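Kotwood Folding Cloth, Orange Floral

Home > Laundry > Folding and Ironing > Folding Cloths

Item no. 300-63
In stock – ships from our Echeverri warehouse

The Kotwood folding cloth is a washable cover for any flat surface where you sort and fold clothes. Spread it over a table, a bed or the top of a dryer. It keeps clean laundry off crumbs and dust, and it folds away into a drawer when you are finished.

The print is large, with flowers, leaves and fruit on a bright orange ground. Plain clothes in gray, navy or black are easy to see against it. If you fold a lot of patterned shirts, you may prefer the solid version sold under our Irkon name.

Details
Material: cotton
Edges: double-stitched hem on all four sides
Pattern: orange floral, printed on one side
Folded thickness: less than an inch
Made for Kotwood by Irnent

Care
Wash cold before first use, separately. The orange can bleed a little in the first wash. After that, wash with similar colors. Tumble dry low or line dry. Iron on the back. Do not bleach.

Using it with pants and skirts
Close the button and lay the piece flat with the waistband away from you. Smooth from the waist down, then bring one side over the other. Ribbed and striped fabrics should be pulled straight along the lines first, or the fold will drift. Knits do better with one fewer fold.

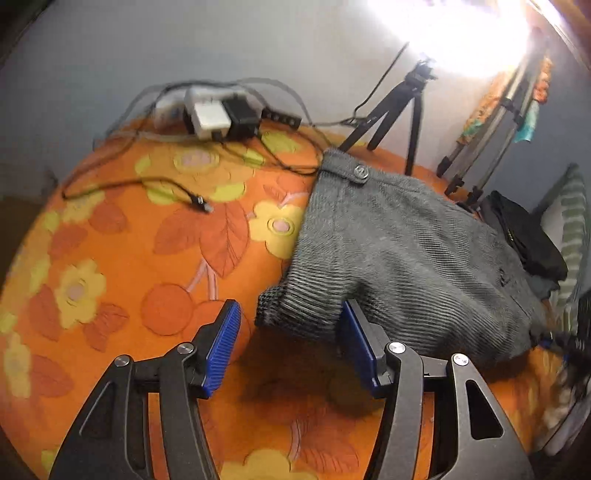

Orange Floral cloth with a gray garment, button tab at the waistband.

Ordering
Single cloths ship within two business days. Packs of 12 are available for laundries and guest houses; write to Giuliana Paucar in trade sales. The orange print is also sold by the yard until October, while the current roll lasts.

Returns
Unwashed cloths can be returned within 63 days. Print placement varies from piece to piece – a flower may fall at the center or at a corner – and we can't match a particular layout on request.

Customers also bought
Kotwood Folding Cloth, Solid Gray
Irkon Sleeve Board
Irkon Clothespins, bag of 13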